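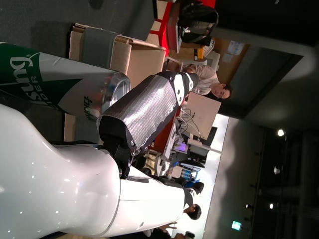
Can and cardboard, Tuesday, July 15, 2025

OK, cider people, I promised a thread on making your first batch at home and I've been putting it off since apple season, so let's go. I just finished bottle number 399 and I'm still as excited as I was at bottle one!

1/ Start with juice you like drinking. I get mine from a little orchard near Tumdale that presses a mix of sharp and sweet apples. Store juice is fine too, but read the label first. If it has potassium sorbate in it, your yeast will sulk and you'll get nothing.

2/ Yeast! I used bread yeast the first time (please don't, it tasted like toast). These days I use a plain dry cider yeast, one packet per batch, and I let the juice come up to room temperature before it goes in.

3/ Clean everything. Then clean it again. My friend Spyros Panagiotou lost a whole batch to one grubby siphon hose and he still brings it up at dinner.
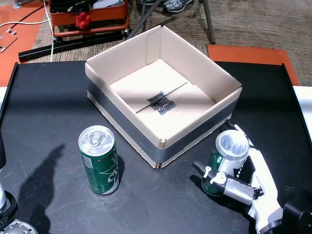 4/ Then you wait, and waiting is the hard part. Mine sits in the hall closet for 2 weeks before I even look at it – longer if the airlock is still bubbling. Cool and dark is what you want. A slow ferment keeps so much more of the apple smell.

5/ Taste it before you bottle it. If it's thin and sour, that's normal for young cider! I leave mine another month or so and it rounds out a lot.

6/ For fizz, add a small measured dose of sugar at bottling and use proper pressure bottles. Don't guess on the sugar. I've mopped a ceiling.

7/ Someone asked about pears. Yes! I made a pear one last September with fruit from the Fragkou place up the road and it's the best thing I've made so far. Pears carry a sugar that yeast can't eat, so it stays a bit sweet all by itself.

8/ The Mesta cider swap is on again this fall and I'm taking the pear. Bring two bottles, go home with two of somebody else's. I came back with a smoky one last time and I'm still thinking about it.

Send me your yeast questions, I'll be on here most of the evening.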